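May, gone ten at night

Back from the Dunthorpe small traders' evening, which was meant to teach us how to get paid on time. The speaker was Miklós Nyitrai from Fomden, who advises firms our size and has, as far as I could gather, never run one. His big idea is to offer 2 per cent off to anyone who settles within 10 days. He had a chart. The line went up.

I did the sum on the back of the agenda. The customers who pay promptly would take the discount and go on paying promptly. Kocsis would take the discount and pay in the autumn. I asked what you do about that and was told to "have a conversation". I have had sixteen conversations with Kocsis this year. They still owe me £585, and their accounts woman still can't find the invoice.

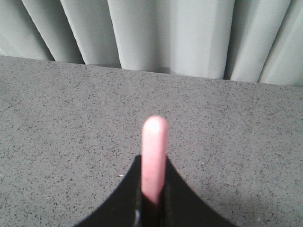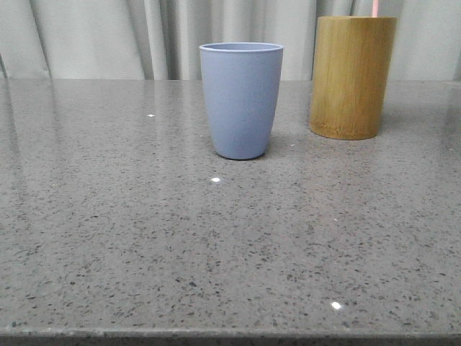 A pink stick, and the blue cup on the counter.

Flindis want to put me on their invoice finance scheme as well. Read the leaflet twice over supper. They advance most of the money, then charge a fee, then another fee for looking after the first bit, and if the customer never pays it all comes back to me anyway. I can't see what they are taking off my hands – the worry stays here and the margin goes there.

What I might do is dull. Ask for half up front on any new job, send the invoice the same afternoon, and stop work for Kocsis until the old one clears. Miklós says deposits put people off. Perhaps they do. The ones put off may well be the ones who weren't going to pay.

VAT figures still not done. Ring Kocsis before nine.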